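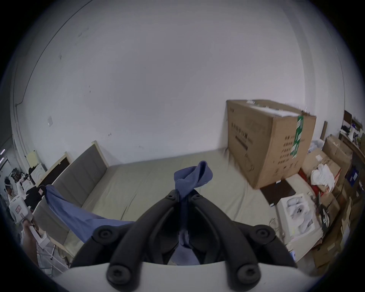
The Back Bedroom at Tulthorpe, Bit by Bit

Print this page | E-mail this page

I've been promising to put these up since December, so pour yourself something warm and come on in. The back bedroom is where everything without a home ends up, and the bed is the only flat surface big enough to sort or fold on, so it gets used for both (and now and then for sleeping, when family comes to stay).

We looked at more than 94 headboards before settling on a gray padded one — I do love those upright panels, and the light wood behind them keeps it from feeling heavy. The big mask box has become a sort of fixture on the bed. 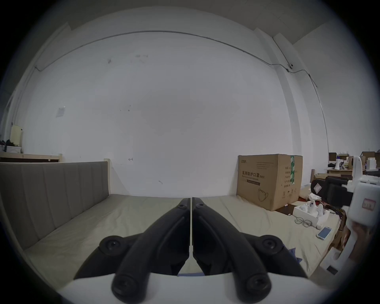

Lostutent: We have the same kind of headboard at our place in Cudbridge, and a soft brush run down the grooves every month or so keeps the dust from settling in. Do it before the clean sheet goes on!

Well, I tried the brush, and I'm a convert. Now on to the folding, which I find very soothing once I get going. A blue T-shirt like this one I spread out on the green sheet first, and then I fuss with the sleeves far longer than I need to. 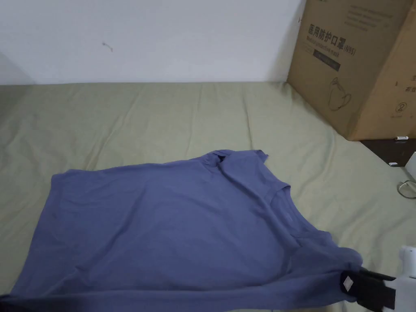
Sheets and Walls

The sage green was my pick, and I still like it against all that white, wrinkles included. I keep meaning to touch up the little marks on the wall — maybe in the spring, along with the hallway.
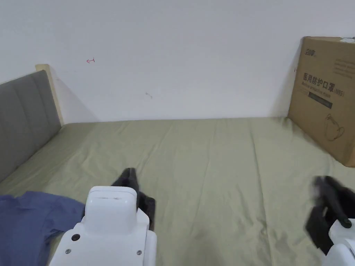 Last updated: February

Next up will be the shelf in the corner, once I've decided what to keep on it.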